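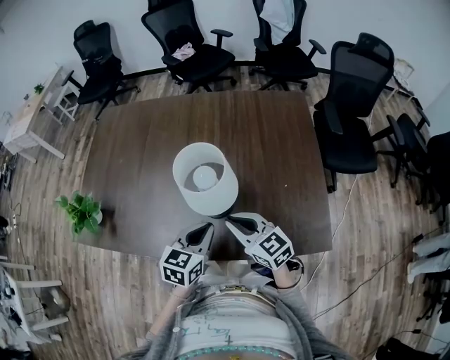
3.2 Where lamps are placed in the home

Households in the Nallent survey were asked to keep a diary of evening light use for two weeks in July. The diary recorded the room, the type of light and the hour at which it was switched on and off. Ceiling lights made up most of the entries before supper, and table lamps most of those after it. A lamp with an open-topped shade, such as the white one standing near the middle of the dark brown table in Figure 2, was entered as a "mixed" source, as a shade of this kind lets light out upwards as well as down on to the table. Lamps with a closed top were entered as "downward". Prothero and Hendricks used the same split in their earlier work at Jonville, and we kept it so that the two sets of diaries could be compared.

Figure 2. Table lamp with open cylindrical shade and globe bulb, seen from above. A potted plant stands towards the left edge of the table.

In all, 3127 diary entries were usable. Entries with no switching-off time were left out unless the next line in the diary made the time clear. Twelve households returned diaries with at least one evening missing, and these were kept in the room totals but dropped from the hourly ones. Ndlovu checked the coding of every diary against the paper originals, and Rocha settled the cases where the handwriting could be read in more than one way.

People moved their lamps less than we had expected. Most stayed on the same piece of furniture for the whole period, even where the diary complained of glare or of poor light for reading. Several people wrote that the flex was too short to reach anywhere else. Others had put the lamp where it looked best and read under the ceiling light instead. The Mthembu interviews found much the same thing among older tenants, though there the sockets were fewer and often behind heavy furniture.

Shade type had little bearing on how long a lamp was left on. It did have some bearing on whether the ceiling light was on as well, and this is taken up in section 3.3.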